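Progress report no. 6, good practice for shared work with two-armed robots
Prepared by Ilona Hegedűs for the Azevedo program office
Tue 12 November

1. Work done in the period

The third draft of the working rules is finished and was sent to both partners, Dillen and Prosard. It has 129 rules, which we still find too many. Musyoka Kirui has started to join the ones that say almost the same thing, mostly in the chapter on stopping and restarting.

The rule about table height was removed. Prosard asked to have it back as advice only, and we agreed.

2. Records

We now keep one log sheet for every session. By the end of the period we had 431 sheets, against the goal of up to 1,000 for the whole project. The older sheets do not name the person at the stop button, so we cannot use them for chapter 4. The new form has this field and cannot be saved without it.

3. Open points

Dillen wants a fixed maximum speed near people. We prefer that each site measures its own stopping distance and writes it down, but we did not reach agreement yet. The second open point is cable routing at the wrist. The draft says only that cables must be "managed", and two reviewers told us this word is too weak. New text will be ready before the meeting in Drendberg.

4. Table work

Chapter 5 covers light objects on a table. It asks for a clear surface, only the objects named in the task, and a written start position for both arms.

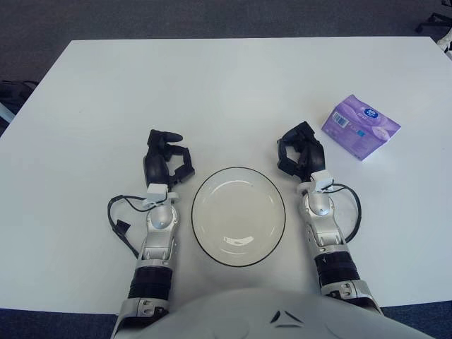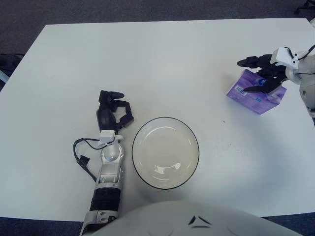 Figures 1 and 2. Table work with both arms, chapter 5. In Figure 2 the right hand is on the purple tissue pack.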